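Shopping for arms at Lovberg

Modupe Akinola and I drove out to the Lovberg open day on Fri 18 April with a budget, a notebook and her firm instruction that I sign nothing.
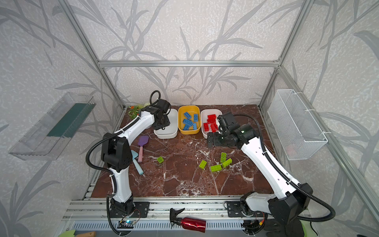 Our money has to cover a two-arm cell at Prorcombe by September, and the brochure price stops at the arms. I started a list of everything else. Frame, rails, cable conduit, bins, and a pile of toy bricks to practice on, red ones in one bin and blue in another. The wallpaper I left to Modupe.

Spyros Drakos, who runs the tours, was cheerful about spare gripper fingers. Budget 300 for those, he said, and 300 again for cables.
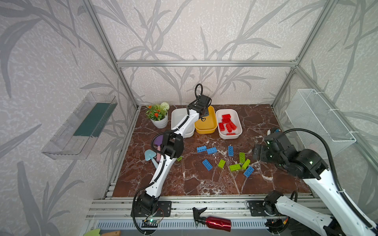 Then came the service plan, at 615, quoted in the voice dentists use. It covers 2 visits. Coffee is presumably extra.

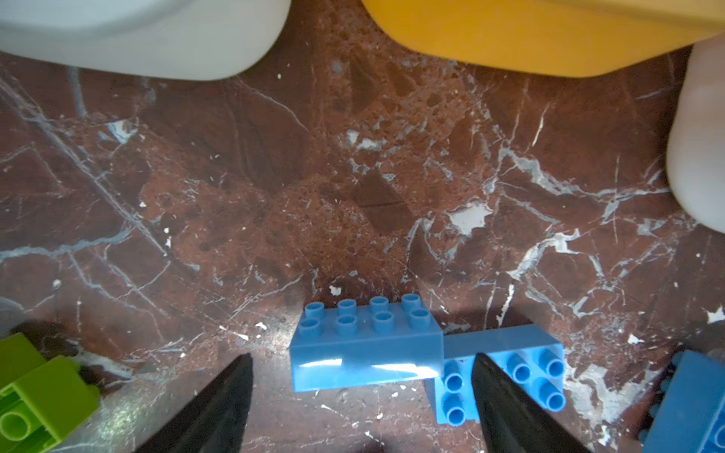 Vasell, down the road, will rent you the same setup by the month, and Modupe wants their quote before we talk to Chornovol about a loan.
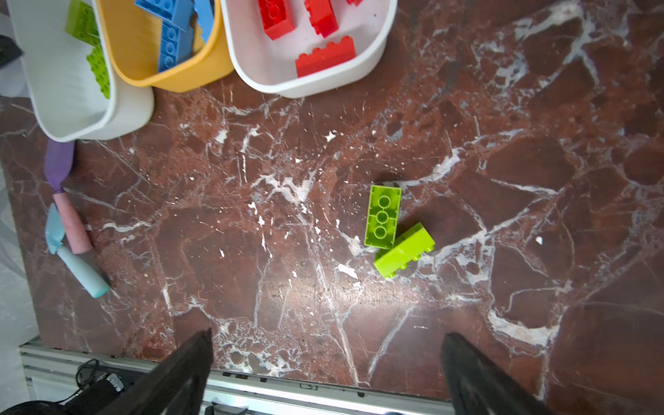

Red, blue and green bricks in their bins, with two green ones still on the marble.

We got home at six, having bought lunch.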